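Castley Round Table, Blue
Supplied by Tidetti

Product type: break room and kitchen table, fixed height
Top: round, blue
Diameter: 80 cm
Edge: rounded
Assembly: required, tools not included

The Castley is a general-purpose table for office kitchens and shared rooms. The round top has no corners, which makes it easier to place where people walk between a counter and a seating area. Allow 60 cm of clear floor on all sides, or more where cabinet or refrigerator doors open towards the table.

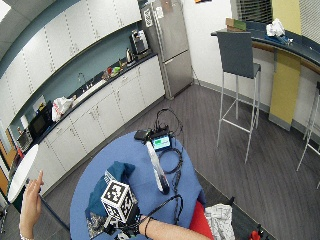

The top may be used for meals, light bench work and small electronic equipment. Mains leads should be routed over the far side of the table and kept clear of the walkway. The top has no cable port. Maximum evenly spread load is 50 kg. Do not sit or stand on the table.

Cleaning: wipe with a damp cloth and mild detergent, then dry. Do not use scouring pads or bleach. Place a cloth or mat under equipment with hard feet.

Matching items: Alcaraz bar stool, grey, for use at high counters only. The stool is too tall for the Castley.

Packed weight: 47 kg. Delivered in two cartons from the Ulbridge warehouse. Check both cartons against the parts list before assembly.

Technical enquiries: Iñaki Prieto, Tidetti product support
Page updated: July 5, 2020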